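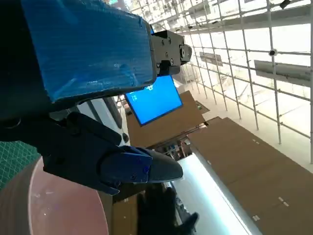

Getting tape residue off just about anything

I have a drawer of half-used tape rolls that would embarrass a hardware store, and I've left sticky goo on every kind of surface you can think of. Window trim, a cooler lid, the kitchen table at our old place in Umdale, my good scissors. So this month's page is all about getting the stuff off.

First thing, before you reach for any bottle: heat. A hair dryer on medium, held a hand's width away, for a minute or so. Then lift a corner and pull the tape back over itself, low and slow, almost flat against the surface. If you yank it straight up you leave the glue behind and maybe take the paint along too (ask me about the hallway on Buchanan!). Old painter's tape that has baked in a sunny window all July needs more patience. Warm an inch, peel an inch.

For the glue that stays put, I go in this order.

Dry fingers. Roll it with your thumb, like rubber cement in grade school. Gets more than you'd think.

A piece of fresh tape, sticky side down, dabbed on and off. Duct tape is best for this.

Cooking oil. Any kind, whatever's cheapest. Rub it in, leave it for 7 minutes while you do the dishes, and wipe. Then dish soap and warm water, or you'll have traded sticky for greasy. Keep oil off bare wood and unpainted drywall, it soaks in and stays there.

Rubbing alcohol on a cotton pad for glass and metal. On plastic, try a spot at the back first. I clouded the front of a perfectly nice radio this way and I still look at it every morning.

I don't use nail polish remover anymore. It melts some plastics, it eats finishes, and it stinks up the kitchen.

Scrapers! An old library card or a plastic bread tag works fine. On window glass you can use a razor blade, but wet the glass first and keep the blade nearly flat, always pushing away from you. Not on a glass stovetop unless your manual says so.

Fabric is its own headache. Put the shirt in the freezer overnight in a bag, then flex it and pick off whatever cracks loose. What's left usually comes out with a dab of dish soap and an old toothbrush before the wash. Don't put it in the dryer until you're sure the spot is gone.

Labels on jars: fill the jar with hot tap water, screw the lid on, and let it stand. The warmth works from the inside and a lot of them slide off in one piece. I did the whole pickle shelf in one evening and only had to scrub two.

And store your rolls flat, in a zip bag, away from the furnace. Mine used to live on a nail in the garage and the edges picked up so much grit they wouldn't make a clean line anymore.

Next month, drawers that stick.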